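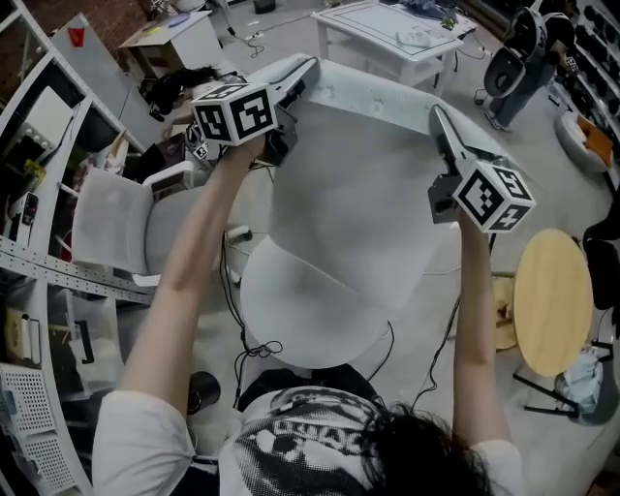

Anong Wongsuwan replied to my last thread to say that moving a chair is a solved problem and that I am, her word, a dinosaur. Her argument is that if a machine can weld a car door it can tidy a dining room. I've been chewing on that since breakfast, so here is a thread. Mute me now if you only follow for the bread.

1/ First, the car door. A welding arm does the same weld on the same door in the same spot all day long. Somebody paid a lot of money so that the door would turn up in exactly the right place. My dining room has never had anything turn up in exactly the right place.

2/ A chair is a rotten object if you're a machine. It's big compared with the thing holding it. The weight isn't where you'd guess. Legs catch on rugs. You grab the back because that's the bit you can reach, and then the whole lot tips or swings round and clouts the table.

3/ You and I don't notice any of this. You hook two fingers over the backrest, lean it a bit, feel the far legs drag, and correct. Most of that is feel. Try it with a pair of barbecue tongs in each hand and see how clever you are.

4/ I did try it, by the way. Kitchen, last night, two pairs of tongs, one chair. I got it under the table on the fourth go and took a chip out of the skirting board. My other half has asked me not to do the next experiment indoors.

5/ So when you see somebody holding a chair back with a gripper in each hand, look at who is doing the thinking. A person is. The fingers on the end are plastic or metal or whatever they are, and the brain, the eyes and the sense of balance are all the old-fashioned sort.

6/ I'm not sneering at it. Showing a machine how a job is done by doing the job yourself seems a perfectly sensible way to start. I learned to fold a fitted sheet by watching my aunt and I still can't do it, which may tell you something about learning by watching.

7/ What I object to is the jump. "People can do this with grippers" slides into "robots can do this" slides into "you'll have one by Christmas". Those are three separate claims and only the first one is cheap to check.

8/ Quick story. The furniture shop I used to work at had a pitch from a firm called Trikgate. Lovely people, good biscuits. They wanted to put a machine on the shop floor to straighten the display chairs after closing.

9/ We had 66 chairs out on the floor at that time, in nine sorts. Stackers, mesh office ones on wheels, stools, two of those egg things that hang from a hook. The man asked if we could bring it down to one sort for the trial.

10/ We brought it down to one sort for the trial. Plain, four legs, no arms. It did 57 moves before we called it a night. I stood there with a clipboard like a driving examiner.

11/ Of the 57, it managed most of them well enough. The ones it missed, it missed in a way a person never would. It would set a chair down half on the edge of a rug, leave it rocking, and go off perfectly content to the next one.

12/ And the time! I've straightened that whole floor on my own with a sandwich in one hand. The machine was still at it when the cleaners came in, and the cleaners had to go round it.

13/ The bit that did impress me, because I do try to be fair: it didn't scratch anything. Not a mark. I can't say that for our Saturday staff, or for me and the tongs.

14/ Anong has come back, quick as anything, to say that trial was years ago and things have moved on. Fine. They have. She sent me a clip from an outfit called Staltari of an arm pushing a chair under a desk in one smooth go.

15/ I watched it several times. Bare floor, nothing on the desk, nothing on the seat, nothing trailing anywhere. I'd like to know how many goes they filmed. The clip doesn't say and neither does the page it came from.

16/ Real floors have leads on them. Real floors have carrier bags, a cushion the cat has claimed, a stool that was only going to be there for a minute. Ask anyone who owns a robot hoover what it thinks of a phone charger.

17/ I own a robot hoover. It's called Saavedra, after the street we lived on when we bought it. Saavedra is good at the middle of the room. I am still in charge of everything that isn't the middle of the room, plus picking things up beforehand so that Saavedra can have a nice time.

18/ That's my main grumble with home machines in general. A lot of them move the work about. You used to sweep. Now you tidy for the sweeper, empty the sweeper, cut the hair off the sweeper's brush and fish the sweeper out from under the sofa.

19/ Somebody called skatanwood_dad is asking in the replies what I would count as proof. Good question, and I should have an answer if I'm going to moan this much.

20/ My test goes like this. One ordinary room the makers haven't seen before. Four chairs, no two the same. Stuff on the floor that belongs there and stuff that doesn't. One of the chairs has a coat on it.

21/ Put the chairs where a guest could sit at the table. Don't run over the leads. Don't put the coat on the floor. No person in the room with a hand hovering over the stop button.

22/ Do it every evening for a month and publish all the evenings, including the one where it gets stuck behind the door. That's it. I'm not asking it to make conversation.

23/ If someone does that, I'll post a picture of myself in a dinosaur costume. Anong can choose the costume. Screenshot this.

24/ On cost, as two of you have asked. The Trikgate quote was £775 a month, with a visit from an engineer thrown in. For that money our manager pointed out she could pay a sixth-former to do the chairs and the windows, and the sixth-former could also answer the phone.

25/ It isn't only money, mind. There are people who can't shift a chair, and for them "slow but gets there" would be worth a great deal. My mum had a bad hip for years. A chair left in the wrong place was a real problem in her house, every single day.

26/ Which is partly why the big talk annoys me. If you're promising this to somebody with a bad hip, it has to work on the evening when the rug is rucked up. She can't rescue it. She'd be stuck on one side of the room with the machine stuck on the other.

27/ A chap who says he works on this sort of thing has messaged me, very politely. He says the hand is the hard part, and that after the hand the hard part is knowing when you've finished. He said I could pass that on without his name.

28/ "Knowing when you've finished" is bang on for our rug business at the shop. The chair was in the right spot by its own reckoning. You or I would have given the back a little push, felt it wobble and moved it an inch.

29/ I asked him how many times you'd have to show a machine one chair before it could cope with a different chair. He said he wished he knew. I liked him a lot more after that than I liked the brochure.

30/ The brochure, which I dug out of the drawer for this thread, says "handles any seating". There's an asterisk. The asterisk goes to a note on the back saying seating should be rigid, dry, unoccupied and under a certain weight. Unoccupied! I should hope so.

31/ Wheels, since someone mentioned them. Yes, wheels ought to make it easier. You push and it goes. Then it carries on going, and turns, and the arms bang into the desk. We had more dents from office chairs than from everything else on the floor put together.

32/ Where I've landed, for today at least. Shop floor with one sort of chair and a patient boss: nearly. Office after hours with the leads taped down: maybe, ask me again in December. My dining room: no.

33/ Anong says that's me shifting my ground, as last year I said "never". I've just searched my own posts and she's right, I did say never, and I said it in capitals. I withdraw the capitals.

34/ This has had 527 replies now, and a fair few of them are people's photos of the chair in their bedroom that only exists to hold clothes. Please keep those coming. If any machine can deal with that chair I'll buy two.

35/ Off to fill in the skirting board. If you know a filler that takes white gloss without going yellow, replies are open.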